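FLORSTEAD, 8 Feb 2020 -- Vivow today added a line of small cardboard boxes for shelf goods, sold flat in packs of 96. The boxes come in blue, green and yellow and fold up without tape.

"Shops asked for colors they can tell apart from across a room," said Keerthana Shetty, product manager at Vivow. Almost 900 packs went out to stores in Dilstead in December -- mostly green.

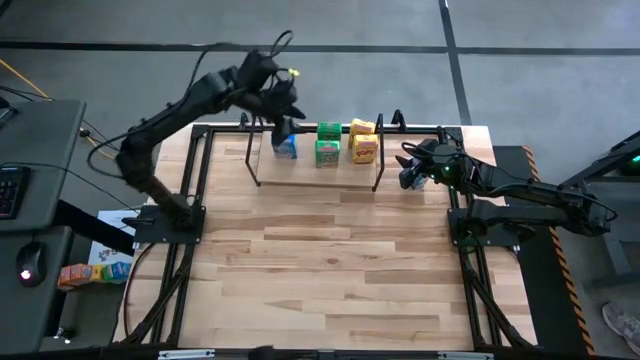

Can the boxes be ordered with a printed label? Printed labels are offered on orders of eight packs or more.

Contact: Ruba Shboul, Vivow press office, Florstead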